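Home | Data | Notes | Contact

# Gresen Parish Letters: Transcription Set

June -- by Friederike Meinecke

Print this page | E-mail this page
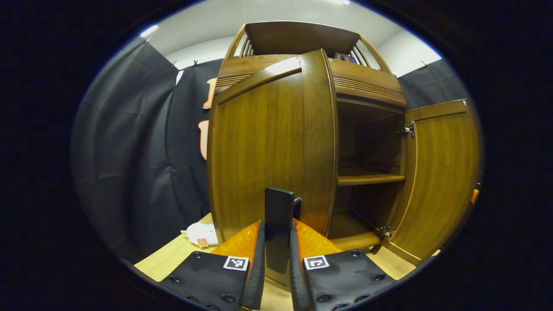

The set holds 634 letters written to and from the parish office at Gresen, transcribed line by line. Each letter is one plain text file in UTF-8. File names give the box number, then the letter number.

## Contents

- letters/ -- the transcriptions
- people.csv -- names as spelled in the letters, with a normalized form
- places.csv -- place names, including Arkport and farms no longer on the map
- CHANGES.txt

## How the text was made

Mattes Brinkmann did the first reading and I did the second. Where we disagreed, the word is in square brackets with a question mark. Spelling and line breaks follow the original. Abbreviations are left as written, except in people.csv.

Dates are given as the writer gave them. 39 letters have no date at all and carry "nd" in the file header.

## Known problems

Box 5 has water damage and many of its letters have gaps, marked with three dots. The Magalhães letters are in Portuguese and were read only once, so treat them with care. Two writers sign with the same initials, and people.csv does not always tell them apart.

Version 2 fixes the header fields. If you used the first version, please reload people.csv -- the row numbers have changed.

## Use

Free for teaching and research. Please name the set and the version. Corrections are welcome by e-mail; include the file name and the line.

Back to top | Data | Notes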